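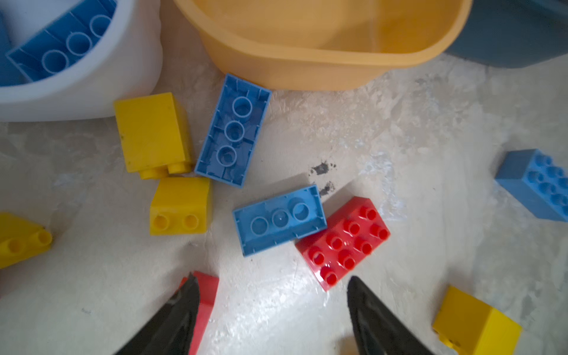 The woman who puts other people's houses back in order

Rosalinda Cabrera has been told to throw things away by experts. She mentions this early, over coffee at the Evangelista bakery, in the tone other people use for a parking ticket they mean to contest. "A man with a podcast told me to hold every object and ask what it was for," she says. "I held a bag of rubber bands. It was for rubber bands."

She is 78 and has been paid to tidy strangers' homes for 20 years, which makes her older than the profession as it's now practiced and a good deal cheaper. She doesn't have a method. She has a van, a label maker she dislikes, and an opinion on lids.

"Lids are where it goes wrong," she says. "You buy a box with a lid, and now there are two jobs every time you want a sock. Open the lid, get the sock. Then you're supposed to put the lid back, and you won't, so the lid goes on the floor, and then you have a floor with a lid on it." Her clients get open tubs, baskets and basins, the kind sold for washing dogs. She has never bought a matching set and speaks of people who do with real pity.

The work started by accident. In 2000 she retired early from the payroll office at Hulik, the pump maker, and spent a few months cleaning out her late sister's house on the edge of Staditz. A neighbor watched her carry things to the curb and asked what she charged. Rosalinda named a figure she thought was rude. The neighbor said yes before she had finished saying it.

I point out that 2000 isn't quite 20 years ago.

"Round it," she says. "I was in payroll. I know when you can round."

Most of her customers are parents, and most parents, she has found, want the same thing, a house that looks as if the children are away at a good school. She talks them down from this. A playroom gets one low tub for each kind of toy, and the kinds have to be ones a child would come up with. "The mother says vehicles. The child says things that are fast. So you have a tub for things that are fast. There's a horse in it. Leave the horse alone."

Azlan Menon, who has worked with her for three summers and does the lifting, remembers a family who had sorted their son's building bricks by color, then by size within color, into a cabinet of tiny drawers. It cost them $1,295. "He was five," Azlan says. "He'd taken every drawer out and was using them as a parking garage." He and Rosalinda poured the bricks into one bin and put the cabinet in the garage, where the father now keeps screws in it, sorted by size, and is said to be very happy.

Azlan is 31 and came to this from hotel work. He finds people ruder about their kitchens than guests ever were about towels. The worst fights, he says, are over plastic food containers, and he has seen a married couple stop speaking over a gravy boat. His job at such moments is to go and check on the van.

"I've checked on that van for an hour and a half," he says. "It's a very well looked after van."

Rosalinda's own house, which she lets me visit after some bargaining, is a disappointment to anybody hoping for either perfection or scandal. There are newspapers on a chair. The hall closet holds coats and a tuba. The kitchen drawer next to the stove has the usual string and dead batteries, and she opens it for me with no shame at all.

"Everybody gets one drawer," she says. "I tell them that on the first day and you should see their shoulders come down."

And the tuba?

"It's my husband's. He doesn't play it. We've discussed it."

She was asked in July to give a talk at the Skusex home show, between a gutter company and a man who makes decks. She accepted, and prepared by not preparing. The organizers had asked for slides. She brought a laundry basket filled with things from her car, and spent her half hour taking them out and asking the front row where each one ought to live. They disagreed about the ice scraper for so long that the deck man started late.

Has she thought about writing any of it down? A publisher did call once, she says, and wanted the rules. She told him about the drawer and about the lids. He waited politely for the rest.

"I said, that's it, and be nice about the tuba. He said he'd get back to me."

Rosalinda Cabrera takes bookings by telephone, mornings only, and will ask whether you have stairs.

September 2019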